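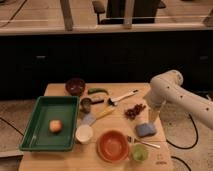 The Last Step Before the Floor

6 min read

Irja Halonen has fallen off a stepladder twice, and she would like the record to show that both times she was on her way down.

"People assume it's the top," she says. "Everyone is very alert at the top. Then they've changed the bulb, they're pleased with themselves, and they step off onto a floor that is one rung farther away than they thought."

Halonen has spent most of her working life reading about how people get hurt in their own homes. She runs the home injury project for Kingi County, which means that when someone there tumbles over a dog gate and ends up in the emergency room, the paperwork eventually lands in her office with the name removed. Last year she and her colleague Montserrat Montes went through more than 400 of these reports on falls alone. They read them in the evenings in August, with the windows open, and Montes says she took the stairs very slowly for the rest of the summer.

I had asked to talk about ladders. Halonen was willing, but only up to a point. Of the reports they read, 63 involved a ladder or stepladder, and she thinks ladders get too much of the attention.

"A ladder looks dangerous, so people buy a good one and have somebody hold it," she says. "A bath mat looks like a bath mat."

Stairs in socks

Stairs are where the two women really perk up. Montes has a drawing of a staircase pinned above her desk, with a pencil dot for every fall where the report was clear enough to place it. The dots pile up on the bottom three steps like crumbs.

"You stop looking," Montes says. "You're carrying laundry, you think you've arrived, and you haven't. The number of reports with the word 'laundry' in them would put you off clean clothes."

Socks come up too. So does reading glasses worn on the way down, phones, and in one case a cello, which survived. The patient broke a wrist and told the nurse twice that the cello was fine.

I asked whether older people make up most of the dots. They make up most of the serious ones, Halonen says, and a broken hip at 80 is a very different event from a broken wrist at 35. But she dislikes how quickly the rest of us relax on hearing it. Her own two falls happened in her forties.

"There's a kind of person who hears 'falls' and thinks of their mother," she says. "Then they go home and stand on a swivel chair."

She has opinions about swivel chairs. In the reports, 26 people had been standing on a piece of furniture that wasn't meant for it, and Montes maintains that the true figure is higher, as patients get vague when the chair comes up. One man wrote that he had been "elevated." 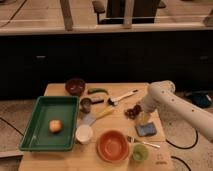
What the county did with it

The county's answer so far has been modest. It paid for 1,000 strips of bright, grippy tape, made by a small firm called Nanolent, and handed them out at libraries, clinics and one very slow afternoon at the fairgrounds. The idea is that you stick one along the edge of the bottom step, where your foot expects nothing more to happen.

The tape is a loud yellow. Halonen picked the color and has been hearing about it ever since.

"I got a letter asking if it came in taupe," she says. "I wrote back that taupe is what the stairs are already."

Does it work? She won't say yet, and gets a little stern when I push. Falls go up and down from year to year, a mild winter can make any program look brilliant, and nobody kept track of which strips went onto stairs and which went into a kitchen drawer. She plans to call the people who left a phone number. Montes expects to hear a lot about drawers.

The advice they give in the meantime is so plain that Halonen seems almost embarrassed to repeat it. Put a brighter bulb over the stairs, with a switch at both ends if you can afford the electrician. Keep one hand free for the rail, even if that means two trips. Tape down the rug or get rid of it. Tell your doctor if a new pill makes you dizzy when you stand up.

"I've given this talk to full rooms," she says. "They nod all the way through, and then half of them walk out to the parking lot looking at their phones."

As for her own house, she has a rail on both sides of the stairs, a light that comes on by itself, and the same stepladder she fell from. I asked why she hadn't replaced it.

"There's nothing wrong with the ladder," she says. "I've started counting the rungs out loud. My neighbors can hear me."

Montes, who lives in a ground-floor apartment with no stairs at all, tripped over the vacuum cleaner cord in October. She filled in the form herself, and Halonen sent it back because she'd left the section on footwear blank.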